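# Folding Knitwear in a Small Bedroom

Hadiza Omoregie, project report, handed in December 25, 2023
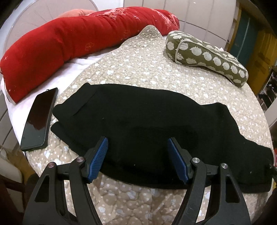
I picked folding for my project because I was fed up with my own drawers, and I thought it would be quick to write up. It wasn't quick! Knitwear is much harder than T-shirts. A T-shirt has flat seams and mostly stays where you put it, but a jumper is thick in some places and floppy in others, and the sleeves make a lump wherever they end up.

## What I did

I worked on the bed, on top of the quilted cover, as it's the only flat surface in my room big enough for a jumper with its arms out. I tried two folds. The first was the ordinary shop one (arms behind, sides in, bottom up to the neck). The second was a long fold, where the jumper ends up as a strip that you can either roll or fold over again. I did each one 18 times across the project, mostly in the evenings.

My tutor wanted me to compare storage as well, so I used a drawer, a shelf and a Flindo box that holds 10 jumpers if you squash them a bit.

## What I found

The long fold was quicker once I'd got used to it, but the edges came out rumpled nearly every time. I blame the quilting — the stitching catches the wool when you try to smooth it down. The shop fold looked neater on the shelf and took me ages.

Dark knits were also a pain for lint. Every white speck shows up on black, and I kept stopping to pick bits off, so my timings for those are a bit slow and I've marked them in the table at the back.

Rolled strips did best in the drawer, where I could see all of them at once. On the shelf they slid about and I gave up after a few goes.

## Next time

I'd borrow a proper table and do the whole lot again in February, when I've got more jumpers out. I'd also like to try the thick cardigans, which I left out of this one.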